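September, evening

I am back in Vastmont since noon and my feet still hurt. The bus from Giststead was late by 42 minutes, and the driver did not say sorry, he only turned up the radio. I had a seat by the window at least. I ate my two boiled eggs before we even left the station, so for the rest of the way I was hungry and a little bit angry with myself.

The walk to Plekel

Yesterday I did the long path at last, over the hill and down to Plekel. It goes up through the beech trees for the first part, and there I felt strong. After the trees it is only stones and grass. I stopped many times and pretended to look at the view, though there was only me to pretend for. On the top the wind was so strong that I had to hold my hat with both hands.

In Plekel I went into the bakery Spahić and asked for bread with cheese. The woman gave me also a glass of plum juice and did not want money for it. I said thank you in her language, probably wrong, and she laughed in a kind way. I want to learn ten more words before I go again - "thank you" and "bread" are not enough for a conversation.

I spent 149 in total for the two days, with the room. I had planned 200, so I am allowed to be proud.

Unpacking took me the whole afternoon, with long breaks for tea. I dressed too warm for the walk, as always. Next time it will be one light turquoise thing and the thin jacket, and the gray sweater can stay in the closet.
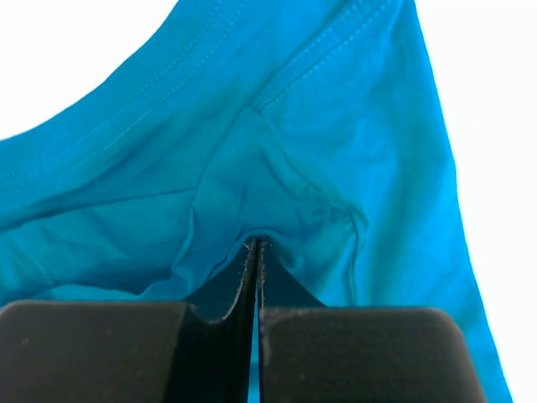

Things to remember for next time

Buy the return ticket in the morning, when the line is short.

Bring the good socks. The new ones look nice but they make a hole in my heel.

Ask for the room at the back. The front one has the church bell, and it rings at five.

I wanted to write also about the old bridge, but my eyes are closing and the tea is cold. Tomorrow I must call the dentist before work.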